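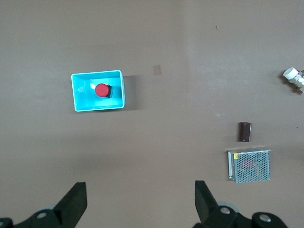 Wunwood Community Hall users' group — minutes, February

Kicked off at 7.10 pm, my turn to scribble, so blame me for the spelling. Apologies from Tanner Lapointe, stuck out at Dalgleish with a flat tyre.

Last month's minutes passed, once we'd fixed the date of the plant swap.

Money: we opened with $1,868 and the trivia night brought in $606, a cracking result! Florence Perron moved that we put it all towards the kitchen floor. Carried.

Roof: the Poturlow quote came in at $3,000 and there was a bit of a groan. I'm to ring two other mobs before we say yes. Gutters are extra, by the way (I checked).

Playgroup would like the hall an hour earlier. Fine by the dancers, not so fine by the choir — we went back and forth on this for ages and left it for next time.

Chairs: 38 of the old ones are up for grabs, first in, best dressed. Florence has the list.

Other business: can whoever borrowed the big urn please bring it back before the Cimia street party.

Closed 8.45 pm. Next meeting same time, and it's Tanner's turn for supper.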